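Student projects > Grippers and end effectors > Closed tickets
October 2021, logged by I-seul Oh

Ticket 247: left finger loses hold on light waste

Project is Huvesum, the tidying-up entry for the Vundholm student round. Task is picking rubbish off a soft surface and putting it in a basket. Hand tool is the two-jaw one with the ribbed pads.

Fault as first reported by Joo: paper cups and cartons pick up fine, but fruit peel slides out towards the left as the jaws close. Happened on 11 tries in one evening. Joo had already swapped the pads over and the slip stayed on the left, so I ruled the pads out.

Checked next:
- Finger travel. Left finger reached the middle later than the right by 2 mm.
- Pivot pins. No play that I could feel on either side.
- Trigger line. Slack on the left branch, enough to move with a fingertip.

Retied the left branch and set both fingers to meet on a pencil mark. Repeated the orange peel on the pink blanket, with a cup left lying near it and the green basket at the side.
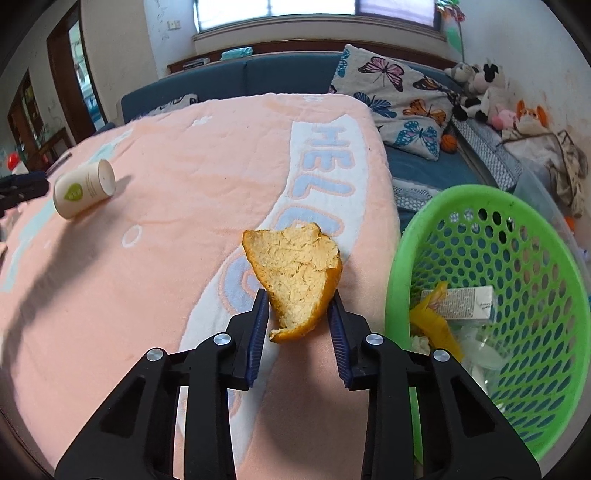

Peel held on the first try after the retie, and again when picked up by the narrow end. It still tears if the trigger is pulled all the way, so the stop screw went in by half a turn. Please don't wind it back out for the cups, they don't need the extra force.

Joo asked whether the Fulterel settings file has to change as well. Yes. The closed position in it was taken with the slack line and reads too high. I have put in a new value and kept the old file in the same folder with "slack" in the name. Any recordings made before the retie should be marked as such. We have up to 4000 to go through, so do it by date and don't open each one.

Still open: the line may stretch again. Check the pencil mark before each session and write the gap in the log, even when it is zero. If it goes over 1 mm, reopen this ticket.

Status: closed, I-seul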